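# soreck-mercato

Transferts de football amateur, ligue de Morner, saisons récentes. Un fichier CSV, 246 lignes, une ligne par joueur qui change de club. Séparateur point-virgule, parce que le trésor national des virgules décimales nous y oblige.

## Colonnes

- `joueur_id` : entier, stable d'une saison à l'autre
- `club_depart`, `club_arrivee` : Pickering, Kirkodby, etc.
- `age` : de 17 à 40 ans (le gardien de Kirkodby refuse la retraite)
- `indemnite` : presque toujours zéro, parfois « un jeu de maillots »

Les prêts de moins de 21 jours sont exclus. Les prêts annoncés, démentis puis annoncés de nouveau comptent une fois.
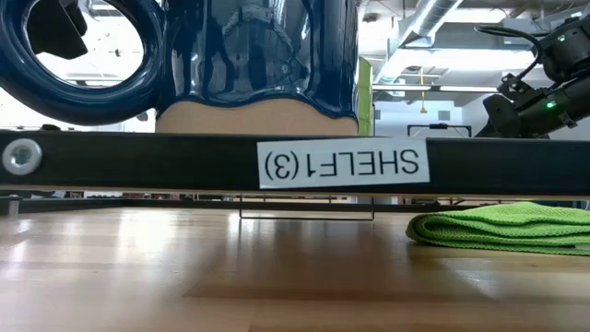

## Limites connues

Six transferts n'ont pas de club d'arrivée — les joueurs non plus, à notre connaissance. Les dates de septembre viennent des feuilles de match, avec l'orthographe qu'on leur connaît.

Dernière mise à jour : 17 avril 2020. Le mercato étant calme, la prochaine attendra.

Contact : ouvrir un ticket | © Soreck | Retour en haut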